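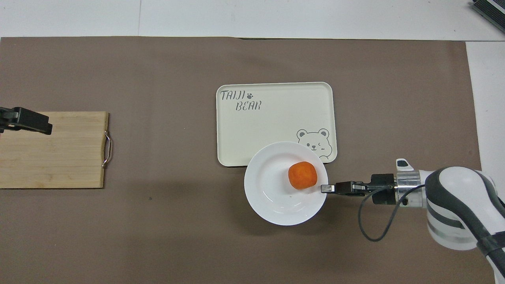

# Chapter 8: Round Things on Flat Things

I can't draw a plate. I mean, I can now, more or less, but for years every plate I drew looked like a football that somebody had sat on. The ends came out pointy, the rim was fat on one side and skinny on the other, and whatever food I put on it seemed to be sliding off toward the viewer's lap.

Seven chapters in, you've drawn boxes, books, a stair rail and (if you did the extra work in Chapter 6) your own left shoe. You know how to find your eye level and how straight edges lean toward a vanishing point. This chapter takes all of that and adds curves. We'll work from the plainest setup I know: a plate, an orange, a tray, something brown underneath. I've taught from that setup in the back room at Wukville for so long that I could probably lay it out in the dark.

You'll need your sketchbook, a 2B pencil, a kneaded eraser and a plate. Any plate! Mine is white because the shadows show up well on white, but Aileen Castillo, who read the first draft of these pages, did every exercise with a chipped blue saucer and her ellipses are better than mine.

## Words to know

**Ellipse:** the shape a circle makes when you look at it from an angle.

**Well:** the sunken middle of a plate. It gets its own ellipse, inside the one for the rim.

**Overlap:** one thing partly covering another. It's the quickest way to tell a viewer what's in front, or on top.

**Cast shadow:** the shadow an object throws onto whatever it's sitting on.

## Why start with overlap?

Slide a plate over the edge of a tray and you get a lot for very little work. The curve of the rim cuts across the straight side of the tray, and right away the eye knows which one is on top. If the tray has a picture printed on it, say a winking bear down in the corner, let the plate hide a bit of the bear too. Students always want to draw the whole bear. Don't! Half a bear tucked under a rim does more for your drawing than a complete one floating out in the open.

Lettering is the same sort of trap. "TAIJI BEAR" across the corner of a tray is fun to copy, and I've watched people spend half a class on the T. Block in the words as two light gray bars, get your big shapes down, and come back to the letters when everything else is sitting where it should.
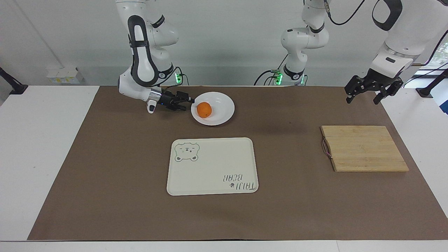
*Mosham, January*

I'm writing this part at my kitchen table with the heater on my feet, and I want to talk about what happens when you pull things apart.

Put the plate at the far side of the table and bring the tray up to the near side. No more overlap. Now all you have to work with is position on the page and the bit of table in between, and that gap is harder to draw than any orange. Leave too little of it and the plate lands on the tray. Leave too much and your table turns into a runway. I measure it with my pencil held out at arm's length, and then I measure it again, because I never trust the first one.

Move the orange off center while you're at it. On the left half of the plate it has some room beside it, and that curve of bare white gives you somewhere to put its shadow. Keep the shadow small and soft, and let it touch the fruit. A shadow that doesn't touch makes an orange hover, which I did in a painting that hung in the library at Clulow for 2 months before Jerome Gatchalian very kindly pointed it out.

Then there's the brown. Lots of beginners leave it blank and plan to "fill it in later." Put a light, even tone down early, right up to the outside of the plate, and the plate turns white without your touching it. I still get a kick out of that.

## Warm-up

1. Fill a page with ellipses, fast, moving from the shoulder. Nélida Bravo has her Buenaventura classes do over 500 before they're allowed near a plate. I'll settle for one full page.
2. Set your plate so it covers one edge of a tray or a book. Draw only the place where they cross.
3. Pull them apart and draw the gap.

Keep all three pages. You'll need the second one when we get to rims and wells in Section 8.1.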